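Shared kitchen at Trollutberg to have a weekly table clean

Residents and day users of the Trollutberg house are advised that the large butcher-block table in the ground floor living area will be cleaned and re-oiled every Thursday, beginning in March. The arrangement was confirmed this week by the house manager, Eyvindur Skov, following a review of the shared cooking space.

The review noted that the table is in daily use for food preparation and that its surface shows stains. Small scraps are to be wiped away after each use, and mugs, utensils and measuring cups returned to their places before the next booking begins.
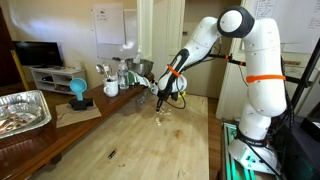
Foil trays remain permitted, but food left in them should be covered and labelled, or disposed of the same day. The house will provide 36 trays each quarter from general funds. Users who require more are asked to supply their own.

The counter beside the table will continue to serve as the place for bowls, bottles and tea towels. Mr Skov said that the two surfaces had too often been treated as one.

"The table is for working on and the counter is for keeping things on," he said. "We would ask everyone to leave the table clear when they have finished - that includes empty bottles."

A sum of 500 has been set aside from the maintenance budget for oil, cloths and, if required, the sanding of knife marks. The sanding would be carried out by the joinery firm Antoniadis, and the table would be unavailable for two days while the oil is absorbed.

Plastic bottles should be rinsed and placed in the recycling point by the rear entrance, which is emptied at 4 pm on cleaning days.
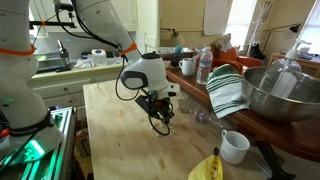
Bookings and enquiries

Bookings for the kitchen are made through the Flovix page as before. Questions about the cleaning arrangements may be left in writing at the house office.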